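Tiststead opens its doors to Baran, a shared kitchen where the whole town can learn to bake

Tiststead is getting a community bakehouse! Baran opens in August in the old seed shop on the high street, with bread classes, a weekly soup lunch and oven time that anyone in the town can book.

The project has been three years in the making and is run by Mudirus, the local food charity. It began with a borrowed oven and a handful of neighbours who wanted to bake proper rye bread together, and it has grown into a full teaching kitchen with room for 23 bakers at once. More than 200 households have already signed up for the opening season, and 96 of them have never made a loaf before.

"I still can't quite believe we get to do this," said Genowefa Szulc, who will lead the bread classes. "My grandmother baked for her whole street, and people would wander in while the loaves were cooling and end up staying until supper. I'd love Baran to feel like that — flour everywhere, the door open and somebody always putting the kettle on."

Classes will cover sourdough, rye, flatbreads and enriched doughs, with morning sessions for parents and small children and evening ones starting at 7pm. Flour comes from Besum, the watermill just up the valley, which is also giving every new baker a bag to take home after their first class.

Bogdan Brzozowska, project manager at Mudirus, has spent the past winter getting the building ready. The shop's old counter has been kept, the back wall has been opened up to the yard and there is now step-free access from the street right through to the ovens.

"We asked people what they wanted and they told us, at length, over a great many buns," he said. "They wanted good ovens, plenty of bench space and boards big enough to knead on without elbowing the person next to you."

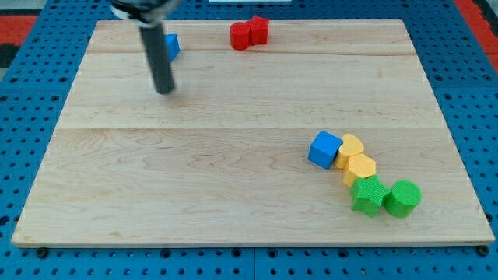
A maple board with a wavy grain, made from wide planks.

Oven time can be booked by the hour, and the first session is free for anyone living in Tiststead. The soup lunch is pay-what-you-can and needs no booking. Places on the August classes are open now at the Mudirus office or at the Baran door from 10am, and Genowefa would be very glad to hear from anyone with a family recipe to share.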